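Home Products Software Support Downloads Contact

Prarex Grasp Planner

Prarex is a planning package from Bastis for two-finger grippers on mobile and fixed arms. It takes images from a wrist camera, picks a grasp and sends the approach path to the arm controller. It is used in furnished rooms as well as on benches, where curtains, chairs and plants share the view with the object to be picked up.

The gripper and its finger links are masked out before planning starts. The mask is set once for each camera mount and stored with the arm profile.

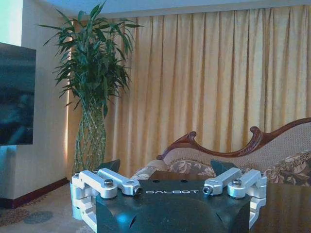
Arm profiles are plain text and can be edited by hand. A profile holds the joint limits, the tool offset and the camera calibration. Version 37 reads profiles made with Clinotik tools without conversion – older files need to be saved again first.

Clear objects are handled by a separate module. Plastic bottles often leave holes in depth data, so the module works from the outline and from any cap or label it can find. If a person is in view, the planner can be set to hold the arm until the operator confirms.

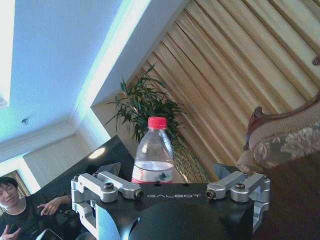 Specifications

Planning limit: 800 ms per grasp
Stored grasps: 1000 per profile
Disk space: 175 MB
Controller interface: Wang serial or Ethernet

Ordering

Licenses are sold per arm. Updates are included until the next main release, planned for September. Page updated March 2025.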